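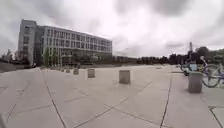 Tangate wrote in to say that any ballpark tour held in December should come with a discount, a blanket and a hitting coach. I can report that the Dudis Park winter tour comes with none of these, although a blanket can be bought in the team store for more than I have ever spent on a glove.

The comment was left under my last post, the one about whether the club should give its shortstop the seven years he is asking for, and it was meant to talk me out of going. It had the opposite effect. If you write all summer about a team that finished nineteen games out, you may as well see what the place looks like when it isn't losing.

The tour starts at the third base gate. You sign a waiver, which seemed excessive until we got to the batting tunnel, and you are handed a lanyard with a number on it. There were two families, a couple on what I believe was an early date, and me with a notebook. The guide had played two seasons of college ball as a catcher and walked like it. She was very good and plainly under instructions not to discuss the bullpen.

First stop was the press box, which I had imagined as something grander. It is a long counter with outlets. The chairs are the kind you find in a dentist's waiting room, and the view is terrific if you enjoy watching left field through a support post. The television people are one door down and have better chairs. On the back wall somebody has taped up a list of restaurants that stay open after extra innings. There are three names on it and two are crossed out.

From there you go down to the suites, where the guide spent a long time on the carpet. I learned that each suite holds eighteen, that the sliding windows were replaced two winters ago, and that you can order a dessert cart. What you can't order is a view of the pitcher's face, because you are up where the pigeons live. One of the kids asked how much a suite costs for the season and was told it depends. He asked what it depends on. I would like that kid in our next round of contract talks.

Then the clubhouse, or the part of it we were allowed to see. The lockers had been cleared for the winter, and the nameplates had come down too, which on this roster strikes me as sensible. I had hoped to learn something from who got the corner locker. I learned that the corner locker has an extra outlet and is next to the ice machine. The ice machine was running in December, with no one around who needed any ice, and I thought about our injured list and moved on.

The batting tunnel was the best thing on the tour. It's a low concrete room under the first base seats with a net down each side and a pitching machine at the far end, a Teklow, older than some of the infield. It was bought used from a minor league club that folded, and according to the guide the players prefer it to the new one because it misses. A machine that throws the same strike every time teaches you to hit that strike. This one will put one behind your ear now and then, hence the waiver. Each of us got five swings at the slowest setting. I fouled one off. The early date couple went a combined three for ten, and he was very gracious about the fact that all three were hers.

I asked what the slowest setting was in miles per hour, and the guide looked at me with real kindness and said we should keep moving.

After that you come out through the dugout, and I won't pretend I was above it. The bench is lower than it looks on television. The top step has been worn down in the middle by managers, and it's where the last two stood when they signaled for relievers who then gave up home runs. You can stand on it too. You can't step on the grass, which has its own rope and its own sign. The grounds crew had part of the warning track torn up, and we were told it would all be back by the opener. I counted the games we lost to bad hops last year and wished them luck.

The last stop is the small museum behind home plate. It's free with the tour and priced correctly. There is a jersey from the pennant year, a wall of team photos, and a case of baseballs labeled by milestone. The ball in the middle was hit into the river lot beyond right, 400 feet and change by the label, although anybody who was there will tell you it bounced first. Next to it is a ticket stub from the lowest crowd in the park's history, 2663, on a cold night in the second season. I like that they kept it. I would like it more if it hadn't been challenged in September, when the announced crowd was large and the real one was mostly ushers.

Which brings me back to the money, where most of these posts end up. The guide mentioned twice that the club has put plenty into the building. New suite windows, new carpet, new lights along the concourse. All true, and I saw it. The starting rotation, meanwhile, has one pitcher under contract past next season, and he is thirty-six and throws a changeup that arrives by bus. I'm not saying you could have traded the carpet for a left-hander. I'm saying I'd have liked to see somebody try.

Some practical notes if you are thinking of going. The tour runs ninety minutes and most of it is stairs. Parking in the Galli garage is free until noon, after which it is very much not. Wear a hat, since the concourse is open at both ends and the wind comes straight through it. Lunch is your problem; the only stand open sells pretzels, and mine had clearly been on the roster since August. Ask for the tunnel before you book, because some groups get the interview room in its place, and nobody needs to see that room.

I bought the blanket, by the way. It has the old logo on it and was marked down to a figure I can almost defend.

Pitchers and catchers report in February. My five swings are available on film if the club is still looking for a bat off the bench, and I would take a one-year deal with an option.

Posted 2023-12-31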